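Covering a tired headboard with a stick-on print – peel or leave?

4 min read · 14 replies · 3 shares

wultska_wren
Right, long post, sorry. We moved into a furnished flat in July and the bed came with a big dark brown headboard that I just cannot love. It's solid enough, it's only that it makes that end of the room look like a dentist's waiting area from years ago.

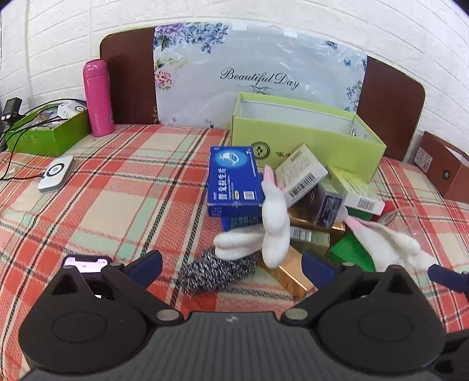 So I've taped a print over the middle of it, one of those shiny plasticky ones with flowers and "Beautiful Day" written across it, and I do like it, I really do, it's cheerful and it goes with the plaid blanket. But it has wrinkles in it and it catches the light, and I can't decide whether to flatten it properly, get a bigger one that covers the brown at the sides as well, or give up and paint the whole thing (landlord permitting, ha).

Second question while I'm here. The bed has turned into my charging station. I've got a green box that's meant to hold all the little bits and leads, and the cables climb straight out of it and lie all over the blanket. What does everyone else do with theirs?

Gonov82
Don't paint it! You'll lose your deposit and you'll be sanding for a week. I covered a wardrobe door with similar stuff and a hairdryer on low sorted most of the wrinkles. Tape it at the top, warm a small patch, smooth it down with a tea towel, move on. Go slowly – too hot and it shrinks, and then you've got a wonky edge for ever.

marrowfat
I'd be careful with a hairdryer on anything shiny and cheap. Mine went cloudy. Two heavy books and a night on the floor did the job much better, with a sheet over the top so nothing stuck to it.

Gonov82
Books won't do a thing for a crease that's been folded in the packet, sorry. I tried that first.

marrowfat
Well, they did for mine!

Saengthong_Sue
I like the brown showing at the sides, myself. It gives it a bit of a border. And it'll stand up to that brick-pattern wall better than a plain painted headboard would, you'd end up with a lot of white and not much else. If the tape bothers you, put some along the back edge where it doesn't show. I used double-sided on a bathroom print and it's held for 7 months.

wultska_wren
Ooh, double-sided, yes. I've only got ordinary tape along the top at the moment. Does it come off brown veneer or whatever this is without taking the surface with it?

Saengthong_Sue
Try a scrap low down at the back and leave it a few days. Mine was on tiles so I can't promise.

Amirhossein Mohammadi
On the cables: you have a second box on that bed, the long pale green one, and it's empty. Use it! Leads in the long one, small packets in the other. Wind each lead round your hand, fasten it with a bit of garden wire or a hair bobble, and lay them side by side. I did my whole desk drawer like this with an old shoebox and it took me one cup of tea.

stastov_lad
Disagree about keeping any of it on the bed. I wouldn't charge things on a blanket at all, they need some air round them. Get a little shelf or even a tray on the floor by the socket. I paid 80p for a tray at a car boot sale and it's still going.

Amirhossein Mohammadi
Fair point about the charging. I meant the box for storing them once they're unplugged.

wultska_wren
OK you've both convinced me. Long box for the leads, and the plugging in moves to the floor once I find a tray. The pink bottle is getting evicted from up there as well before I tip it over the lot.

marrowfat
Good call on the bottle. I lost a keyboard that way.

Gonov82
Let us know about the wrinkles. And if you do use the books, I want to hear about it either way.

wultska_wren
Will do. Starting with the books, sorry Gonov – the hairdryer frightens me a bit.

Share · 14 comments
Contact us | © Home & Room Forum | Back to top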